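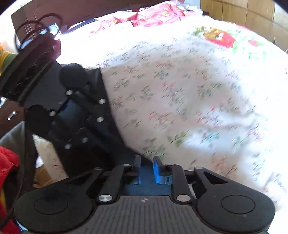
White floral sheet on the guest bed

Dultdale Home Forum > Bedrooms & Bedding
Print this thread | E-mail this thread

numelier_nan wrote:
OK so I finally put the white floral sheet on the guest bed and now I can't decide if I love it or if I've turned the room into my grandmother's house. It's from the Bisitz sale in April (two sets, same print, because I have no self-control). My husband says flowers belong outside. My sister wants to steal it. What would you put on top? I've got a plain oatmeal quilt and a navy one and I keep swapping them!

mudroom_mike wrote:
Navy. Oatmeal over white just looks like you ran out of money.

pillowfort21 wrote:
Wow, Mike. Half my house is oatmeal over white.
I'd go with the lighter quilt and fold it at the foot so you still get the flowers. What's the point of a print if you bury it?

tess_on_long_st wrote:
Have you washed it yet? I had a Bisitz set and the fitted one came out of the dryer so short I had to sit on one corner to get the other one on. Mattress is 14 inches with the topper though, so maybe that's on me.

numelier_nan wrote:
Washed once, cold, hung over the shower rod. It fit fine after. Ours is a pretty thin mattress, it came with the house. I did iron the top edge (don't laugh) and it was wrinkled again by the time I'd found the pillowcases.

mudroom_mike wrote:
You ironed a sheet.

numelier_nan wrote:
Just the TOP EDGE, Mike.

corner_tucker wrote:
Ironing the fold-over part is completely normal. I do mine while it's still a bit damp, then put it straight on the bed. I disagree with pillowfort on the folded quilt, by the way. Guests never know what to do with it, and it ends up on the floor. Pull it all the way up and turn the sheet down over it a good 6 inches. You get your flowers at the pillow end and it stays put.

pillowfort21 wrote:
My guests manage a folded quilt just fine, thanks. But I'll admit the turned-down thing looks nice in a small room.

tess_on_long_st wrote:
Seconding the turn-down. And plain pillowcases! I did matching ones with mine and it was way too much garden.

numelier_nan wrote:
Just tried it with the navy quilt and the turn-down and I'm kind of mad at how good it looks. Mike, you may have one point. Plain white pillowcases are in the wash now. Does anybody want the second set, or should I save it for when this one wears out?

corner_tucker wrote:
Keep it. You'll never find that print again once they drop it.

mudroom_mike wrote:
Give it to the sister.

Views: 2770

We use cookies to keep you logged in. By using this site you agree to our cookie policy.
Contact us | Back to top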